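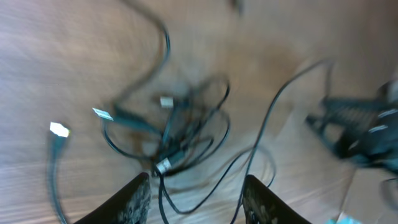
*Fig. 1. Black cables on a wooden floor. Silver-colored connector tips at the ends.*

## Unit 4: Voltage drop in low-voltage cable runs

Read before the lab. Bring a calculator.

**4.1 Definition.** Every conductor has resistance. Current through that resistance produces a voltage difference between the supply end and the load end. For a two-wire DC run:

V_drop = 2 × L × r × I

where L is the one-way length in meters, r is the resistance per meter of one conductor, and I is the load current in amperes. The factor of 2 accounts for the return conductor. Leaving it out is the most common error in submitted work.

**4.2 Effect of cross section.** Resistance is inversely proportional to cross-sectional area. Doubling the diameter of a solid round conductor reduces its resistance to one quarter. Stranded wire is rated by total copper area, and outer jacket thickness says little about the copper inside.

**4.3 Worked case.** The Skedorside pump shed uses a one-way run of 10 m. Conductor resistance is 39 milliohms per meter and load current is 0.5 A.

- Loop resistance: 2 × 10 × 0.039 = 0.78 ohm
- Drop: 0.78 × 0.5 = 0.39 V
- Power lost in cable: 0.39 × 0.5 = 0.195 W

On a 5 V supply the load receives 4.61 V. The Somix level sensor in that shed needs at least 4.75 V, so the run fails. On a 12 V supply with a regulator at the load, the same drop is acceptable.

**4.4 Contact resistance.** Connectors add resistance in series. Values rise with wear, oxidation and weak spring pressure. Measure the drop across each mated pair under load; an unloaded reading shows nothing useful.

**4.5 Temperature.** Copper resistance rises by 0.39% per °C near room temperature. Tightly coiled cable sheds heat poorly. Lay out long runs before testing at full current.

**Problems**

1. Repeat 4.3 for a one-way run of 49 m. State whether the 12 V supply still gives the regulator its 9 V minimum input.
2. Find the largest r that keeps the 10 m run within the Somix limit on 5 V.

Tables: Kener data sheet, section 2. Problems due in December.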